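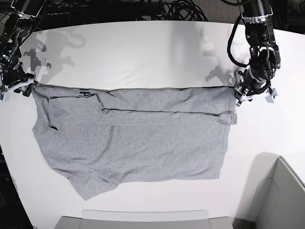 Photo: Chiyo Shibata

Shrinkage in cotton T-shirts issued to summer staff

Posted by Dustutstead Recreation Office
January 26, 2025

Our office issues cotton T-shirts to seasonal staff each June. Last year 104 shirts were issued, and a number of employees reported that theirs had become too short after the first few washes. The supplier's position is that the shirts were dried at too high a setting. We would like to adopt a simple written procedure for checking shrinkage before the next order is placed. Is there an accepted method that can be followed without laboratory equipment? Please also advise whether ordering one size larger is a reasonable remedy.

Sorna Garment Care

A basic check can be carried out with a tape measure, a laundry marker and one unwashed shirt in each size. Mark two points along the length of the body and two across the chest, and record both distances. Wash and dry the shirts as your employees would, then let them rest overnight before measuring again. Subtract the new distance from the original, divide by the original, and multiply by 100 to obtain the percentage.

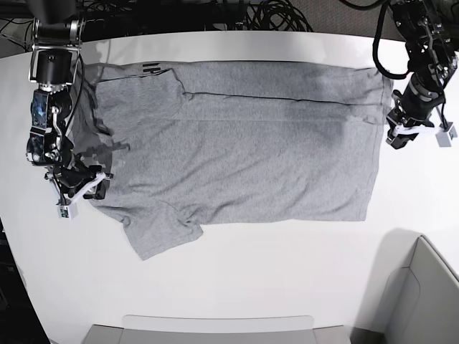

Most disputed results come from the measuring and very few from the washing. Knit fabric stretches easily, and a person who pulls the shirt to remove creases may add enough length to hide the loss. Smooth it with the palm of the hand and do not tug at the hem. The surface should be large enough to take the whole shirt, as with the gray one on the white table, which has bare tabletop to spare below it. A sleeve or hem hanging over the side will drag on the knit. The same person should take both sets of measurements.

With regard to sizing, a larger size will also be wider in the shoulders, and employees may not find this acceptable. A preshrunk shirt or a longer cut should be considered first.

rotura_40

Just order a size up. We did that and had no more complaints.

Tiêu Linen Room

I agree with the first reply. I would add that a single wash is not sufficient, as cotton may continue to shrink over several cycles. Our practice is to measure after the first, third and fifth. Please keep the care label with the results, and ask the supplier to state its shrinkage allowance in writing before you sign the order.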